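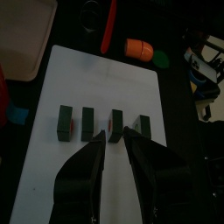 Four small green blocks standing in a row on a white board.

Ruline Project: Progress Report to the Jiren Fund
Darnano Property Tax Break Review
May 18, 2024

Hello again, and thank you for letting me send this in my own words instead of on the long form. I did fill out the long form too (it's attached, with the budget page), but I think you'll get a better idea of where we are from this one.

The short version is that the records are in, most of them are cleaned up, the first draft of the public lookup page works on my laptop, and we're behind on the part that compares promises with results. I'd still like to publish in September. I'll explain below what would have to go right.

Where the records stand

When I wrote last time, I was still waiting on Darnano for the full list of property tax breaks given to businesses. The county had sent a partial list, then a different partial list, and the two didn't agree on which properties were covered. I filed a second request and asked for every agreement in force or expired since the current program began, plus the amendments. That took the full 90 days allowed and I'll admit I was getting grumpy by the end of it!

But it came, and it's good. We now hold 861 agreements. A few are scanned so faintly that I had to go to the assessor's counter and read the paper copies, and the clerks there were patient with me. I photographed the pages I needed and typed in the rest.

For each agreement I'm recording the property, the company named, the type of break, the year it started, the year it ends, what the company said it would do in return, and who approved it. That last one turned out to be harder than I planned for. Older agreements were often approved as part of a bundle, on a consent agenda, and the minutes only say the bundle passed. Where I can't match an agreement to a vote, I leave the field blank and say so in the notes column. I'd rather have a blank there than a guess.

What we're finding so far

Please treat this section as a preview. I haven't given the county or any of the companies a chance to respond yet, and I don't want any of it quoted until they've had one.

First, the breaks are spread out much more than people around here assume. The public argument has always been about the Văn Road business park, and yes, there are a lot of agreements out there. But plenty of others are scattered downtown and along the rail line, on small buildings you'd walk right by. Some of those look perfectly sensible to me. A storefront gets a new roof and new wiring, the owner gets a few years at the old assessment, and after that everybody pays the normal rate. I don't see a scandal in that and I don't plan to write it up like one.

Second, the renewals bother me. The program was sold to residents as temporary help. The agreements have an end date, and then a good number of them get an amendment that moves the end date. The amendments are short, and the ones I've read so far mostly don't say why. When a break never ends, the school district and the fire district are the ones who go without, and the rest of us make up the difference on our own bills. That's the piece I think taxpayers will care about most.

Third, reporting is thin. Companies are supposed to send in a yearly statement saying what they did. For many agreements I can find no statement in the file. That could mean it was never sent, or that it's sitting in a drawer in another office, so I've asked for those separately and the request is open.

The lookup page

I'm pretty happy with this one! You type in a street or a company name and you get the agreement, the dates, and a link to the scanned pages. I tried it on my neighbors and they went straight to the buildings closest to their own houses, so I moved the street search to the top and put the company search under it.

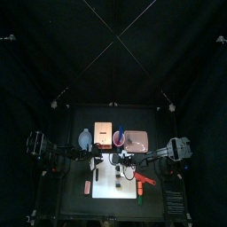

Bottle, wooden box and pink cup, back row of the table.

Still missing: a plain explanation of how an abatement affects somebody else's tax bill. I've written it several times and it keeps coming out either wrong or dull. The trouble is that the answer depends on the kind of levy. With some levies the district collects the same total no matter what, so a break for one owner means a bit more from everyone else. With others the district simply collects less. I want one page that covers both without sending people to sleep. If anyone at Jiren has seen this done well somewhere, please send it my way.

I also need to settle on how to show the dollar value of each break. The county's own figures use the assessed value in the year of approval, and values have moved quite a bit since. I'm leaning toward showing the county figure as given, with the year printed right next to it, and putting my own estimate on a separate line that's clearly marked as mine. It makes for a busier page, but nobody could say I'd swapped one number for the other.

Getting the word out

We mailed around 1000 postcards inviting residents to tell us about agreements they had questions on. The replies were more useful than I expected. Several people sent old newspaper clippings, and one household had kept the whole information packet from when the Văn Road park was first proposed, including a map I had not been able to get from anybody.

I held 2 open evenings at the library branch as well. The first was quiet and the second was loud. A fair number of business owners came to the second one, and they had a reasonable complaint, that they were being lumped in with companies who hadn't kept their side of the deal. I told them the lookup page would show what each company had promised and what it had reported, good or bad, and that seemed to help. A couple of them offered me copies of their yearly statements on the spot. I took them up on it.

One thing I'd do differently is the handout. I crammed in too much about how levies are calculated and people were reading it while I was talking. Next time it's one side of one sheet.

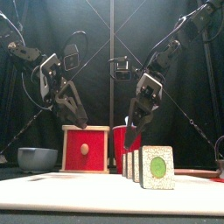
Money

We're under budget on copying fees, thanks to the county sending most of the files electronically, and over on postage. The web hosting came in as planned. I'd like your okay to move what's left of the copying line over to cover the postage, and then put whatever remains toward a few paid hours for an accountant to check my estimates before anything goes public. I don't trust myself as the only pair of eyes on those sums. The request is written up on the budget page and I've left the signature line blank for you.

No one has been paid from the grant outside the lines you approved, and all the receipts are scanned and in the shared folder. My own hours are logged in the same place. You'll notice they jump up in the weeks after the files arrived.

What's late, and why

The promises-and-results comparison should have been half done by now and it's barely started. Part of that is the slow records request. The other part is on me. I thought I could type up the promises as simple numbers, so many jobs, so much investment, and a lot of the agreements don't work that way. They say things like "maintain a substantial presence" or "use best efforts to hire locally." I spent too long trying to force those into columns before I gave up and made a separate category for promises nobody could measure. It's a big category, and it will get its own section in the report.

Next steps

Finish entering the amendments, then go back over every renewal and write down the reason given, if there is one.

Chase the yearly statements. If the county says they don't exist, get that in writing.

Send the draft findings to the county and to every company we mention by name, with enough time for a real answer.

Have the accountant go over the estimates.

Test the lookup page on phones, where it currently looks terrible.

Publish the report and open the page to the public in September, before the county starts its budget hearings. If the statements drag on past the summer, I'd suggest we open the page on schedule anyway and hold back only the comparison section. I'd want your agreement before doing it that way, so could you let me know which you'd prefer? A quick email is fine, and I'm happy to get on the phone if you'd like to go through the draft findings first.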